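Journal > Automation > Household Tasks

Can Machines Do the Chores Yet?

April 27, 2021

Since December I have been asked by a number of readers, most of them employed in aged care or facilities management, to set down a considered view on whether a machine can presently be relied upon for household chores. I have delayed because the honest position is a mixed one, and because my own background is in laundry and housekeeping services. I managed the domestic services of a residential care home for 17 years, and I assess equipment on the basis of what it relieves staff from doing.

It is useful to separate the chores. Floor cleaning is, for practical purposes, a solved problem in rooms with level flooring and tidy skirting boards. Lawn mowing is close behind. Dishwashing was mechanised long ago, although the loading and unloading were left to us, and it is in loading and unloading that most of the remaining labour lies. The same may be said of laundry. The washing machine does the washing. A person still empties the hamper, checks the pockets, turns the sleeves and folds the result.

The term I have adopted for this residual labour is "handling". In a time study I conducted at the home, a shift of domestic work comprised 545 separate acts of picking something up and putting it somewhere else. Very few of these required strength. Nearly all required the worker to look at an object, decide what it was and take hold of it in a suitable manner.

My colleague Siham Chamoun, who now advises on workplace equipment, has followed the commercial offerings more closely than I have. She attended demonstrations of the Hestix and the Stiltonus during the past year and provided me with her notes. The Hestix performed creditably when unloading a rack of identical tumblers. It was less assured when a measuring jug was substituted. The Stiltonus, intended for the shop floor, transferred boxed goods from a trolley to a shelf at a steady rate, provided that the boxes were of the same size. Her written conclusion was that both machines would be welcome in a factory and neither would last a morning in a family kitchen. I concur, with the reservation that the morning in question would depend a good deal on the family.
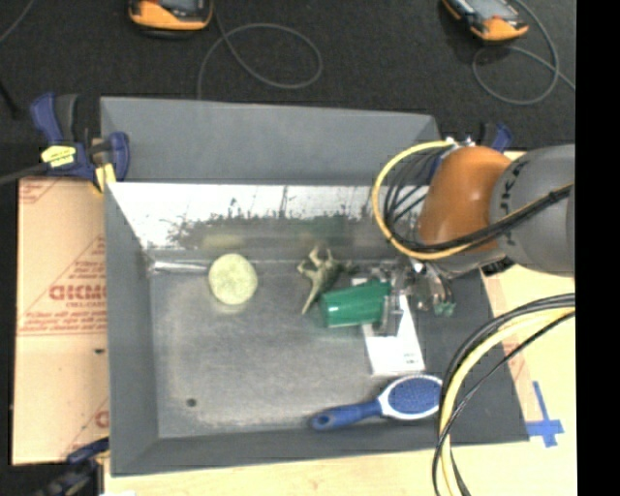 Tidying remains, in my assessment, the most instructive of the household chores, and it is the one against which I would ask any supplier to be measured. It has no fixed list of parts. The contents of a hallway basket or a bathroom drawer are whatever the members of the household last put down. A paddle hairbrush presents a handle at one end and bristles at the other; a green cup on its side offers a smooth curve, and where it lies over a white box or card, as it does with the gripper against it, the machine must take the one without disturbing the other. A toy reptile with a thin tail and curled limbs offers no obvious place to hold at all. The shiny back wall of the metal bin also returns a dim reflection of the cup, and I should want to know how a vision system distinguishes the article from its likeness. Any member of my former staff would have cleared the lot without interrupting a conversation.

I would therefore advise readers preparing budgets to proceed with floor equipment where the building suits it, and to defer any purchase justified by savings in handling. Suppliers should be asked to demonstrate on the purchaser's own articles, selected by the purchaser on the day. Siham made this request at one of the demonstrations and was told that it could be arranged at a later date. She has since written twice to confirm the arrangement.

A further entry will deal with bed making, on which I have received considerable correspondence.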